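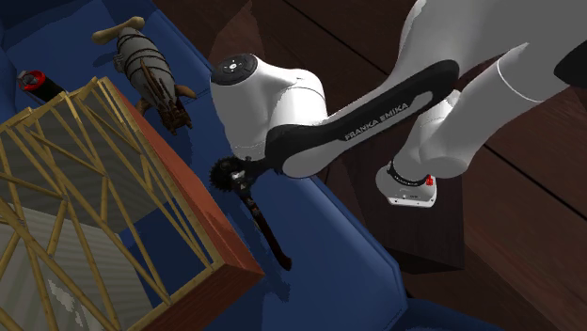 I've been meaning to write about the soup place on the corner since February, and I keep putting it off because every time I sit down to do it I end up walking over there for lunch instead. It's called Drasum, it has nine stools and one long shelf along the window, and it smells like onions and butter from half a block away.

Gavin Matheson runs the kitchen and will happily talk to you about barley for longer than you planned to stay. The barley and leek is the one I'd start with - thick, peppery, a little sweet at the bottom of the bowl where the leeks settle. The smoked fish chowder is richer than I can usually manage in the middle of the day, but I managed it twice last week, so make of that what you will!

The bread comes from Nic Aodha, the bakery over by the old post office, and it's a dark, sticky brown loaf with a crust you have to work at. Sorcha Ó Conaill told me they bake over 200 of them on a busy morning (I had guessed maybe fifty, which made her laugh). Two slices come with every bowl, and the butter is salted properly.

My one grumble is the tea, which is a bag in a paper cup and tastes like it. Bring a friend, get there before noon, and ask for the stools at the far end, away from the door. I'm going back tomorrow for the split pea.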